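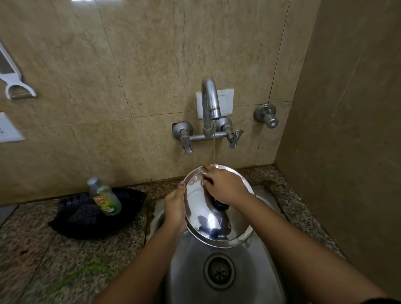
Rinsing a steel plate under the kitchen tap

Dull spots on a wall-mounted mixer, how to remove?

Hello all. We moved into a flat in Mamberg in July and the kitchen mixer is the old kind, fixed on the wall with two levers and a curved spout. The chrome is dull in places and full of spots. Washing-up liquid does nothing. Our steel plates stay shiny from the same water, so I do not understand why the tap looks so tired. The worktop is granite and I am afraid to drip something sour on it. What can I use?
Posted by lekus_kitchen

limero40
It is most likely limescale. Plates you wash and wipe every day, the tap you do not. Mix white vinegar with the same amount of water, wet a cloth, hold it on the chrome for 4 minutes, then rinse well and dry. Put an old towel over the granite and along the tiles before you begin. If your tiles are real stone, vinegar can mark them too. Do not use the rough side of the sponge.

Soderlund_17
just buy a new one

tapwater2
I had the same spots. Vinegar took away the white ones, but where the chrome was worn it stayed dull, and no cleaner will bring that back. Now I dry the spout each evening after the dishes and it has not become worse.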